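Open Day at the Wamidley Coastal Radar Station

The station opened its gates to visitors on 8th May, and I went up with the second group of the morning.

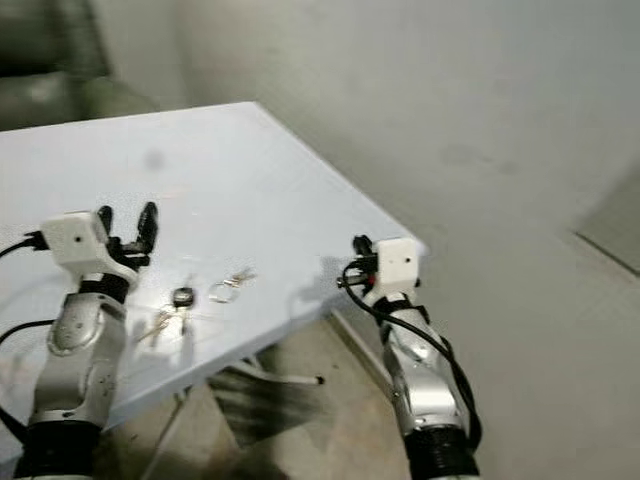
One reader who went with the first group has already written in to say the tour skips the old transmitter block, and that anyone hoping to see it should ask at the gate. I asked and was told it is closed until the roof is repaired.

The visit starts in the briefing room, where an officer went through the station's job. Wamidley tracks aircraft and ships along the coast and passes the data to the naval base at Grasso. The main antenna stands 733 feet above sea level and turns once every 12 seconds. It replaced an older set that needed a crew of 26 per shift. The present one runs with 18.

Phones and bags had to be left in lockers before we went on to the operations floor. Only one row of consoles was switched on, and it showed a recorded exercise instead of live tracks. The recording came from a target drone flight last spring. The drone, a Clikura, was picked up well out to sea and handed over to a patrol ship, which fired one interceptor. We were not told the range.

After that we walked up to the antenna. It is a steep path and the wind was strong. Visitors are kept behind a fence, but the drive motor can be heard clearly from there. The cooling equipment is made by Verura and was fitted two years ago.

The last stop was the generator hall, which can carry the whole station if the power line fails. The engines are tested every week. A sergeant answered questions about fuel storage and noise, most of them from people who live in the village.

The station said 2,016 people had booked for the open day. Parking was in the lower field, and the shuttle bus back took up to half an hour.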